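Chapter 8
Governing the Lower Divisions: Event Hosting, Ground Ownership and Player Welfare

Amateur and semi-professional sport is usually hosted on grounds that the organising body does not own. The owner may be a local authority, a school, a private company or a single person, and the terms on which the ground is lent decide a good deal of what follows. This chapter deals with the hosting agreement, the duties it places on each party, and what happens when those duties are left unwritten.

A hosting agreement has 2 functions. It gives the organiser use of the playing surface for a stated period, and it divides responsibility for everyone who comes through the gate. The second function is the one most often drafted badly. In many short agreements the word "spectator" does not appear at all. 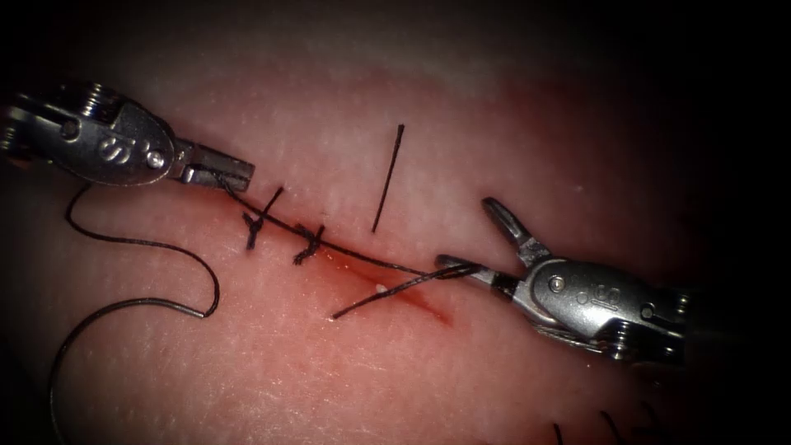
8.1 The parties

Three parties are normally involved: the owner, the organiser and the sanctioning body. Players are not party to the agreement, although most of its clauses affect them. Where an invited player appears for a fee, a separate contract is made — usually with the organiser, occasionally with the owner. If the owner pays the fee, the organiser may have no power to direct the player's conduct off the field, and the sanctioning body may have none either.

The Gatier Cup, a regional limited-overs cricket competition, is used as a running case. It is played at the Rastogi Ground, which has 820 fixed seats and a grass bank. The title sponsor is Pluveo. Ticketing is handled by Dodance under a licence from the owner, so the organiser receives attendance figures only after the match.

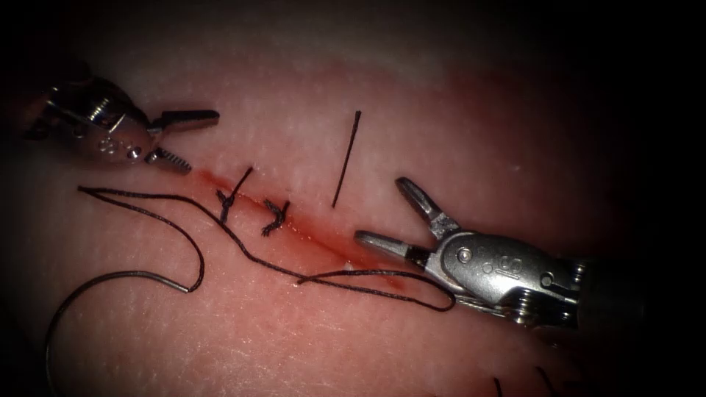 8.2 Capacity and admission

Capacity is set by the safety certificate and cannot be varied by the organiser. For the Gatier Cup semi-final the certificate allowed 376 persons on the grass bank in addition to those seated. The agreement stated a single total and did not separate the two areas. Stewards therefore had no written basis for closing the bank once it was full.

Admission clauses should name the person who may stop entry, the point at which that power arises, and the means by which it is recorded. Section 8.3 sets out a model clause.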